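# 遠隔操作で双腕に「紙コップへ差す」を教える:4月の作業メモ

先月から双腕セットアップのデモ収集を続けている。前回の記事ではリーダー・フォロワー間の遅延の話で終わってしまったので、今回はタスクの中身と、教える側のやり方について書く。自分用のメモを整形したものなので、順序はやや雑。

## 構成

フォロワー側は6軸アームが2本、それぞれに平行グリッパ。リーダー側は同じ関節配置の小型アームを2本、机の手前に固定して人が直接握って動かす。関節角をそのまま写像する方式で、逆運動学は通さない。特異点付近で余計な補間が入らないことと、操作者が肘の姿勢まで指定できることがその理由になる。

記録にはDriselという自作のロガーを使っている。関節角、グリッパ開度、指令値、カメラ画像を1本のタイムラインに並べるだけのもので、設計思想のようなものは特にない。再生と切り出しはPokentで行う。こちらはIdris Gapeが書いたツールで、区間ラベルをキーボードだけで付けられる。マウスを触らずに済むのは、一日に何百本も見る人間にとってかなり効く。

## タスク

細長いものを片手で把持し、紙コップの口から差し込む。それだけのタスクだが、教える側から見ると次の段階に分かれる。

1. 対象物に接近し、把持する
2. 先端を下に向ける
3. コップの口の上まで運ぶ
4. 下ろして差し込む
5. 指を開いて退避する

難しいのは2と4で、1は案外どうにでもなる。把持位置が多少ずれても、操作者は先端を見ながら手首で補正する。しかし補正の仕方が操作者ごとに違うため、データにはその差がそのまま入る。私は先に手首を傾けてから運ぶ。Gapeは運びながら傾ける。どちらでも差し込めるが、混ぜて学習させるとポリシーが途中で迷い、コップの手前で小さく往復する挙動が出た。

対策として、手順書に「姿勢を決めてから移動する」と一行書いた。手順書はこの種の一行でできている。

## 遠隔操作での差し込み

力覚のフィードバックは付けていない。したがって接触の判断は視覚に頼ることになる。紙コップは軽く、縁を引っかけると簡単に動く。動いた後で操作者が追いかけて差し込むと、そのデモは「成功」ではあるが、教えたい動作とは別のものになっている。Pokent側では成功・失敗のほかに「成功(コップ移動あり)」というラベルを設けた。初回の学習からは外し、後で回復動作の例として少量混ぜる予定でいる。

口の中心を狙う必要はない。先端が縁の内側に入りさえすれば、あとは内壁に沿わせて傾けたまま下ろせる。初めは全員が垂直に下ろそうとするが、手首の可動域を端まで使うことになり、リーダー側の手首も窮屈になる。斜めに入れるほうが速く、軌道のばらつきも小さい。

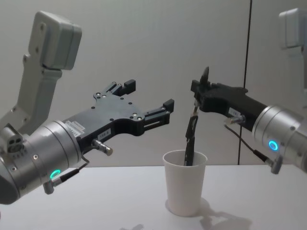 *右グリッパで黒い細長い対象物を把持し、紙コップに斜めに差し込んだ状態。左は指を開いている。*

もう片方の腕の扱いも決めておく必要がある。単腕で済むタスクを双腕で録ると、使わない側のリーダーアームを操作者が無意識に動かす。握っているだけでも微小な揺れが乗るし、右手に集中すると左手がじわじわ下がる。学習側から見れば、これは「右で差し込むときは左を下げる」という相関に見えてしまう。

試した方法は三つある。

- 左リーダーから手を離し、フォロワーを固定姿勢で保持する
- 左リーダーを握ったまま、指令値に不感帯を設ける
- 何もせず、後処理で左の動きを平滑化する

最後のものは勧めない。実際の画像には動いた腕が写っているのに、行動ラベルだけが静止していることになる。画像と行動が食い違うデータは、後から原因を探すのが面倒だ。今は不感帯方式を使っている。コップが倒れそうになったとき、左で支える動作にすぐ移れるという利点がある。ただし不感帯が広すぎると、動き出しで段差が出る。閾値は関節ごとに変えた。

## 手で持って教える方法との比較

比較のため、Ravnという古いスクリプトで直接教示も試した。フォロワーを重力補償モードにし、アームを直接手で掴んで動かす方式である。

差し込みに限れば、直接教示のほうが明らかにうまくいく。縁に当たった感触が手に返ってくるので、コップをほとんど動かさずに済む。新人に教える場合も説明がほぼ要らない。

一方で、カメラに人の手と腕が写り込む。推論時には存在しないものが学習画像の大半に入るわけで、画像入力のポリシーではこれが致命的になる。軌道だけを記録し、人が退いた状態で再生しながら画像を録り直すという手はある。実際にやってみたが、コップの初期位置を毎回正確に戻す必要があり、1本あたりの時間が倍以上になった。双腕の場合は人間の側の手も足りない。両腕を掴んだままグリッパの開閉を指示するために足元のスイッチを増やしたところ、踏み間違いが頻発した。

結論としては、遠隔操作を主とし、直接教示は手順を検討する段階だけで使う。新しい対象物が来たら、まず手で掴んで差し込み、どの角度が楽かを調べる。その角度を手順書に書き、収集は遠隔で行う。

## 本数と内訳

目標は800本。現時点で録れたのは561本で、このうち58本を除外した。除外理由で最も多いのは把持のやり直しで、次が記録開始の押し忘れによる頭切れ。後者はロガー側の問題でもあるので、リーダーのグリッパを一度閉じたら記録開始、という動作に変更した。それ以来、頭切れは出ていない。

1本の長さはおよそ8秒。慣れると短くなるが、短ければよいわけでもない。差し込む直前に一拍止まるデモが多く、これは操作者が奥行きを確認している時間にあたる。ポリシーもこの停止を学ぶ。長い停止は抜け出せなくなる原因になるので、静止が続く区間はPokentで間引いている。ただし、把持直後の静止は残す。指が閉じきるまでの待ち時間まで削ると、掴む前に持ち上げようとする。

## 細かい注意点

- 紙コップは白、机も白、壁も淡い灰色。縁の検出は影にかなり依存していると思われるので、照明の位置を変えた条件を別に録る。最初の収集で照明を固定したのは失敗だった。
- グリッパのケーブルは手首を大きく回すと張る。リーダー側には同じ抵抗がないため、操作者は気付かない。ソフト側で手首の角度に制限を入れた。
- 対象物の把持位置は、上端が指から少し出る程度にする。深く掴むと差し込み量が足りなくなり、浅いと運搬中に回る。
- 操作者は連続30分で交代。後半のデモは明らかに軌道が雑になる。
- コップは縁がへたったら交換する。口が楕円になったコップでも差し込めるが、条件として記録しておかないと後で困る。

## 次

残りの本数は、コップの位置と対象物の初期角度を振ることに充てる。位置の指定は、これまで操作者任せで「適当にばらす」としていたが、集計すると机の中央に偏っていた。人は適当に置けと言われても、自分が差しやすい場所に置く。乱数で決めた座標を画面に出し、それに従って置く方式に変える。

左で差し込む条件も必要になる。右のデータを左右反転して流用する案がAdbergの掲示板で出ていたが、カメラの取り付けが対称でない以上、そのままでは使えない。左手での収集は私が担当する。右利きなので本数は伸びないと思う。

Driselの設定ファイルと手順書の現行版は、照明条件の追加分を録り終えた時点でまとめて置く。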